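2018-09-03
Workshop notebook, Clarmont, sorting bay

Kettle on, door shut, and finally a quiet half hour to write up where we've got to with the lid sorting before I lose track of it all. I've been putting this off because the last entry was mostly grumbling about cable ties, and I wanted to have something more cheerful to say. I think I do!

For anyone picking this book up cold: we wash and return reusable tubs and lids for the Teltilska kitchens, and the lids are the part everyone used to dread. Tubs stack themselves, more or less. Lids come back in every state you can imagine, all colours mixed together, and somebody has to bend over a deep bin and pick them out one at a time. The old rota had two people on lids for the whole morning, and by lunch they'd both be holding the small of their backs and not saying much. Since April the arm has been doing the lifting out of the bins and the people have been doing the looking, and that's the change I want to get down properly, because it has gone differently from what I'd guessed.

First the plain numbers. We put 2000 lids through on the last long run. The arm picked 1633 of them at the first go. Of the rest, 229 had to be taken out by hand, and the others came up on a second or third try. I was a bit glum about the 229 until I sat with the log and saw how many were lying flat on the bottom or jammed into a corner. A lid on its own on a smooth floor is a miserable thing to pick up, even for me, and I've got fingernails.

The trouble is nearly always the last few. When the bin is full the lids lie every which way and there's always an edge showing. Once it's down to one or two they have nothing to lean on, and the fingers have to come in low and find the rim. Go in too steep and you push the lid along the floor. Go in too shallow and the knuckle of the gripper meets the wall of the bin before the tip gets anywhere useful. I spent most of the morning on that angle, a little at a time, writing each change on the back of an envelope that I must remember to copy in here. 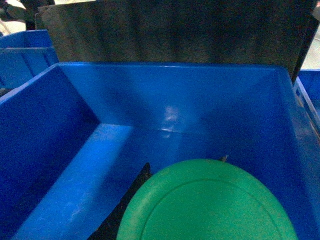 A note came back on this page from the early shift, in green biro, asking that the approach be left slow for the last lid even if it costs us time, since the quick version scrapes along the bin floor and the noise goes right through you when you're standing at the bench. Fair enough. The same note says the slow version is easier to work beside, as you can tell where the arm means to go and needn't keep one eye on it.

I've left it slow. I'd been so taken up with shaving seconds off that I hadn't stood at the bench for a full shift and listened to the thing, which was daft of me. So I did two hours there after the tea break, checking lids as they came across, and I learned more than I had in a fortnight at the screen. The stool is too low, for a start. The lamp is lovely for the green lids and hopeless for the clear ones. And the waiting is odd — you get into a rhythm with the arm, and then it has a fumble in the corner and you find you're leaning forward as though that might help.

What has changed for people, as far as I can gather from chats at the sink and from that one very thorough page someone pinned to the board:

Backs are better. Everyone says so, and the folding mat we bought for bending over the bins is now under the pot plant.

Eyes are more tired. Checking is closer work than picking ever was, and an hour of it seems to be the limit before you start passing cracked rims. We're going to try swapping every forty minutes and see how that sits.

There's less talking. I hadn't expected that at all. Two people at one bin will natter all morning, but one at the bench and one at the washer are too far apart to do it without shouting. I'd like to turn the bench round so it faces the washer, and I'll need to measure whether the hose reaches.

Nobody has lost hours over it, and I want that written here in ink as it was promised before we started. The second person from the lid rota has moved to repairs, mostly seals and hinges, and we're getting through the Mudaliar crates that had been sitting under the stairs for longer than I care to admit. I'd say roughly 500 of those are mended and back out already.

One disagreement still open. I'd like the arm to give up after three tries and beep, so that whoever is nearest can reach in. The late shift would sooner it left the awkward lid alone and carried on with the next bin, with all the stragglers cleared together at the end. Their way means fewer interruptions and no stopping the arm each time so somebody can put a hand in. I've come round to it more than halfway, but I want to run a day of each before we settle.

To do before the Rernilbridge visit:
Copy envelope notes into this book
Higher stool, or blocks under the present one
Try the other lamp on the clear lids
Check fingertip pads for wear and order a spare pair
Measure hose
Ask the late shift to write down which corners give the most bother

Tea's gone cold. Bench is wiped down and the log is saved under today's run.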